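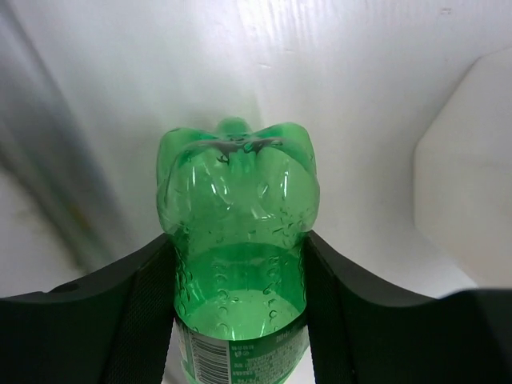
그림 2. 바닥이 위로 향한 녹색 투명 플라스틱 병과 검은색 그리퍼 손가락.

3. 자료와 분석 방법

3.1 자료의 구성

분석 대상은 Vondex 음반 목록에 '콘셉트 앨범' 또는 '록 오페라'로 분류된 음반 2173종이다. Vondex는 초판과 재발매반을 별도 항목으로 등록하며, 각 항목에는 곡 순서, 곡별 재생 시간, 매체, 발매 지역, 수록 인쇄물의 유무가 기재되어 있다. 본 연구에서는 같은 녹음을 담은 항목이라도 곡 순서나 편집이 다르면 별개의 음반으로 취급하였다. 재발매 과정에서 서사의 단위가 어떻게 바뀌는지를 보려면 이 구분이 필요하다.

Vondex의 분류는 이용자가 입력한 정보에 상당 부분 의존한다. 같은 음반이 한 판본에서는 콘셉트 앨범으로, 다른 판본에서는 일반 록 음반으로 등록된 경우도 있었다. 이런 경우에는 한 판본에라도 해당 분류가 붙어 있으면 관련 판본 전체를 포함시켰다. 반대로 분류는 붙어 있으나 가사와 해설지 어디에서도 연속된 줄거리나 공통 소재를 확인할 수 없는 음반은 목록에 남겨 두되 '서사 불명'으로 표시하고, 3.3절의 서사 분석에서는 제외하였다.

해설지와 가사집은 Doherty 자료실 소장본을 이용하였다. Doherty 자료실은 음반과 인쇄물을 따로 보관하며, 인쇄물 상자에는 음반사별 번호가 부여되어 있다. 인쇄물이 없는 판본은 Jilley의 통신판매 도록에 실린 소개문으로 보충하였다. 다만 도록의 소개문은 판매를 위한 글이므로 줄거리 판정의 근거로는 쓰지 않고, 판본 구성과 발매 순서를 확인하는 데에만 참고하였다.

3.2 연작 음반의 처리

하나의 이야기를 여러 음반으로 나누어 발표한 경우는 따로 다룰 필요가 있다. 제목에 '1부', '2부' 등의 표기가 있더라도 실제 구성은 다양하다. 처음부터 전체 분량을 정해 두고 순차 발매한 경우가 있고, 첫 음반이 나온 뒤에 속편이 기획된 경우도 있다. 앞의 경우를 '계획 연작', 뒤의 경우를 '추가 연작'이라 부르기로 한다.

두 유형의 구별은 첫 음반의 해설지에 후속 음반이 언급되어 있는지를 기준으로 하였다. 이 기준은 단순하지만 약점이 있다. 해설지에 언급된 후속작이 끝내 발매되지 않은 사례가 있고, 해설지에는 아무 언급이 없으나 음반사 보도자료에는 처음부터 전체 계획이 밝혀져 있던 사례도 있다. 전자는 계획 연작에 포함시키고 '미완'으로 표시하였다. 후자는 해설지 기준을 그대로 적용하여 추가 연작으로 분류하였다. 보도자료는 음반사마다 남아 있는 정도가 크게 달라, 이를 기준에 넣으면 자료가 잘 보존된 음반사의 계획 연작만 많아지는 문제가 생긴다.

Retberg에서 나온 연작은 판본 관계가 특히 복잡하다. 이 음반사는 LP 시기에 두 장으로 나누어 발매한 작품을 CD 한 장으로 합치면서 재생 시간을 맞추기 위해 간주곡을 삭제하거나 짧게 편집하였다. 이후의 재발매반에서는 삭제된 곡이 복원되었지만 위치가 원래와 다르다. 낭독이 들어간 간주곡은 본편의 끝에 부록으로 묶여 있으며, 곡 번호도 새로 매겨졌다. 본 연구는 LP 초판의 곡 순서를 기준 순서로 삼고 나머지 판본은 그로부터의 변이로 기록하였다.

3.3 서사 단위의 분할

곡 단위 분석은 콘셉트 앨범에 그대로 적용하기 어렵다. 한 면 전체가 한 곡으로 표기된 음반과, 같은 길이의 음악을 여러 곡으로 나누어 표기한 음반을 나란히 비교하면 표기 관행의 차이가 구조의 차이처럼 나타난다. 이에 따라 곡 경계와 별도로 서사 단위를 설정하였다. 서사 단위는 화자, 장소, 시점 가운데 하나 이상이 바뀌는 지점에서 나뉜다. 가사가 없는 구간은 앞선 단위에 포함시키되, 해설지나 곡명이 그 구간에 별도의 장면을 지정한 경우에는 독립된 단위로 보았다.

역사 인물을 다룬 음반에서는 내레이션의 비중이 높다. 내레이션은 연대기적 정보를 전달하는 경우와 인물의 내면을 대신 말하는 경우로 나뉘는데, 한 낭독 안에서 두 기능이 섞이는 일이 잦았다. 기능이 섞인 낭독은 분할하지 않고 앞부분의 기능에 따라 분류하였다. 합창은 군중이나 재판관 등 집단 화자로 명시된 때에만 화자의 전환으로 인정하였으며, 후렴을 보강하는 합창은 독창과 같은 화자로 처리하였다.

분할 작업은 두 명의 평가자가 따로 수행한 뒤 결과를 대조하였다. 본 분석에 앞서 음반 15종으로 예비 분할을 실시하였고, 여기서 드러난 불일치를 바탕으로 지침을 수정하였다. 불일치는 대부분 회상 장면에서 발생하였다. 회상이 시작되는 지점에는 평가자 간 이견이 적었으나, 회상이 끝나고 현재로 돌아오는 지점은 가사만으로 확정하기 어려웠다. 수정된 지침에서는 회상 이전의 주제 선율이 다시 나오는 지점을 복귀 지점으로 정하였다. 해당 선율이 다시 나오지 않으면 다음 곡의 시작을 복귀 지점으로 삼는다.

3.4 제외 항목

무대 공연을 전제로 제작된 음반 가운데 공연 실황만 남아 있는 19종은 서사 분석에서 제외하였다. 실황 음반에는 배우의 대사와 관객 반응이 포함되어 있고, 어떤 장면이 편집 과정에서 생략되었는지 확인할 수 없기 때문이다. 스튜디오 녹음과 실황이 모두 있는 작품은 스튜디오 녹음만 사용하였다. 편집 음반에 일부 곡만 실린 경우도 제외하였으며, 싱글로 먼저 발매된 곡은 음반 수록본을 기준으로 측정하였다.

재생 시간은 Vondex에 기재된 값을 사용하였다. 기재된 값이 없거나 판본 간 차이가 큰 항목은 Doherty 자료실의 소장 음반을 재생하여 다시 측정하였다. 곡 사이의 무음은 앞 곡에 포함시켰고, 음반 끝에 숨겨진 곡은 본편과 분리하여 기록하였다.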